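Household Tips: Getting Your Paperwork in Order Before You Remortgage

I love a good sort-out, and the one I get asked about most is the mortgage drawer. You know the one. It's in the kitchen, it has takeaway menus in it, and somewhere near the bottom is a letter telling you your fixed rate ends in July. Mine was exactly like that until we moved to Wollau, and I can't tell you how much calmer I feel now that it's done!

Start with one evening and one table. Tip the whole drawer out, put the kettle on and make two piles to begin with: anything with the lender's name on it, and everything else. Don't read the letters yet. If you start reading you'll be on the floor at midnight with an old boiler warranty (ask me how I know).

Once the lender pile is made, find these and put them on top:

Your latest annual mortgage statement
The letter showing when your current deal ends
Your original offer, with any early repayment charge in it
The buildings insurance schedule
Payslips for the last 3 months, or your tax calculations if you work for yourself
Bank statements for the same months

Check the early repayment charge before you get excited about anybody's new rate. My friend Lucinda Dunleavy had her heart set on switching in spring, then found that waiting until the deal ran out would save her a fair old sum. She put a note on the calendar and got on with painting the hall.

A concertina file is lovely for all this, but a shoebox with card dividers works just as well. I label the dividers in thick pen on the top edge - pencil vanishes in a dim cupboard. Keep the passport and proof of address in a plastic wallet at the front, as they get asked for first and always in a hurry.

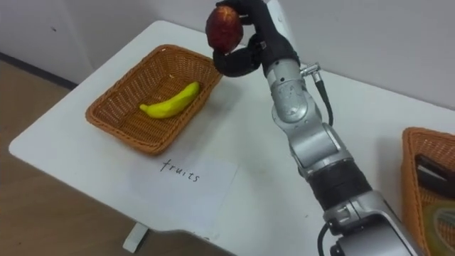
Keep a rate diary too, even if it's only the back page of an exercise book. Write down the rate, the fee, how long the deal lasts and where you saw it, and do it at the same time each week so that it becomes a habit. I do mine at half past eight in the evening, with the book open in front of me. A woven basket like the one by that dark red fruit is a handy thing to have on a white table while you're at it, and it will happily hold a calculator, a few pens and the post you haven't opened yet. When the diary page is full, draw a box around the cheapest deal once the fees are added in, and you'll often find it's a different one from the deal with the lowest rate!

About those fees. Amos Dvorak from our allotment group was quoted a lower rate with a big arrangement fee, and he worked it through on squared paper. He added up every monthly payment for the length of the deal, put the fee on top and did the same for the no-fee version. The no-fee one came out 320 pounds cheaper over 2 years. On a bigger loan it might well have gone the other way, so do your own sums with your own balance.

Start looking early. I put a reminder in my phone for 90 days before the deal ends and another for six months before, and the six-month one has been by far the more useful. Plenty of lenders will let you hold a rate well ahead of time, so ask what happens if theirs drops before you switch.

Keisha Begay wrote in with a tip I've pinched straight away: take a photo of every document as you file it and name it by what it is and the month, so "payslip May" and so on. When the broker emails at teatime you can send the lot before the potatoes boil. Store them somewhere with a proper password, please, and delete the copies from your sent folder afterwards.

A few odds and ends that didn't fit anywhere else:

Staples rust in a damp cupboard. Use paper clips with a plastic coat.
Shred old statements with your account number on them, but hang on to the original offer and anything to do with the deeds.
If two of you are on the mortgage, make sure you both know where the box is.
Ring the lender early in the morning and write down the name of whoever you spoke to.

Next month I'm tackling the airing cupboard, so do send me your best ideas for fitted sheets.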